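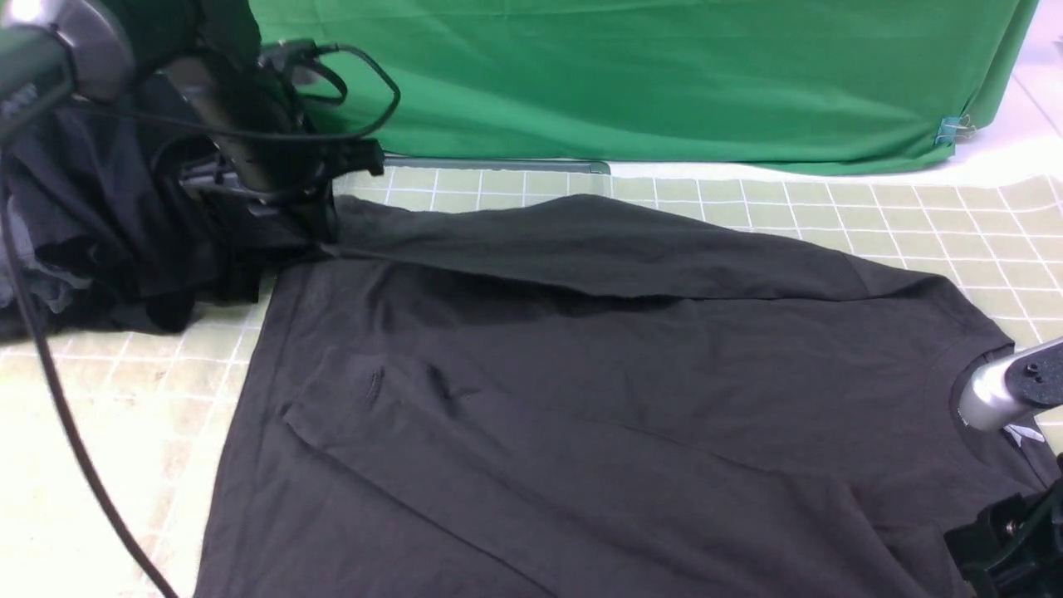
Black short-sleeved T-shirt, partly folded, on a pale green grid.

Trodach Shirt Folding Set
README, last changed 17 June 2023

What's in it

3491 entries on folding T-shirts on a flat surface. Each entry covers one fold of one shirt and says which method was being followed, which step it belongs to and whether the person checking it afterward thought the result was square. The shirts are ordinary cotton ones. There are 60 of them, bought in one order from Bestix, so don't expect much variety in cut or weight.

Read this before using the "good fold" column

I don't trust it much, and I wrote the rules for it. A fold is marked good if the outer edges line up and there is no lump under the collar. That sounds clear until you have a soft T-shirt in front of you. Cotton jersey stretches when you pull it straight and creeps back when you let go, and a fold that passes now may not pass after lunch. Two checkers went over the same batch in January and disagreed on more than 19 percent of it. I have left both opinions in (check_a and check_b) and did not average them. If you average them yourself, please say so in whatever you publish.

Methods

honberg - sides in first, then bottom hem up to the collar. Slow, and the neatest of the lot on light shirts.
choi - a long band folded over across the body first, everything else after. People claim this one is faster. Our timings don't show it, and I suspect the claim comes from folding the same shirt over and over until it remembers its creases.
free - whatever the person felt like doing. About what you'd find in any dresser drawer.

The method column records what the folder set out to do. A diagonal fold can turn up in any of them, sometimes on purpose and sometimes from a sleeve that went its own way. There is no separate label for that. I tried to add one and could not write a rule that held up for a full page of entries.

Dark shirts

Treat these with extra suspicion. On a black shirt the fold line is mostly a soft shadow, and a shadow is easy to mistake for a wrinkle or the other way around. The outer edge is much easier to read, at least where it lies against something pale.

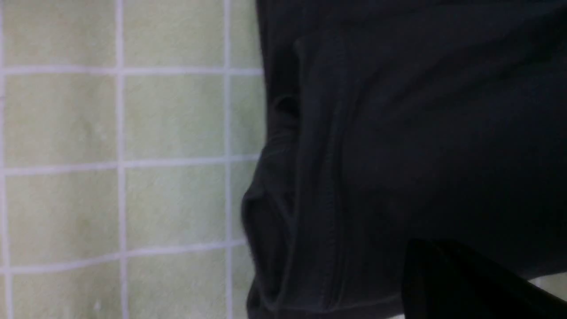
For that reason the edge_straight column is worth more on the dark shirts than anything under layer_count. I would use the first and skip the second. The layer counts were done by eye, and on black cotton I caught myself guessing.

The grid under the shirts is handy for judging whether an edge runs straight, and that is all I would use it for. Please don't turn squares into inches. We never measured them, so any length you get that way is yours to defend.

Columns

entry_id - runs from 1 to 3491, no gaps
shirt_id - one per shirt, stays the same across entries
shade - light, mid or dark, judged by eye
method - honberg, choi or free
step - 1 to 3, where 3 is the final fold
edge_straight - yes, no, can't tell
layer_count - see the complaint above
check_a, check_b - good, bad, skipped
note - free text, often blank, occasionally rude

Things it can't tell you

Whether a folded shirt stays folded. Whether any of this saves space in a drawer - the folding books all say it does, and I have yet to see one of them put a ruler to it. How the methods do on dress shirts, long sleeves or anything with buttons.

Known problems

The shade column was filled in late and the line between mid and dark is shaky.
Several shirts were washed partway through and came back smaller. They kept their old shirt_id.
"can't tell" was added after work had started, so early entries have more yes and no than they should.
Some notes refer to a step 4 from an older version of the instructions. Read it as step 3.

Corrections are welcome. Send the entry_id and what you think it should say, and expect an argument if it concerns the "good fold" column.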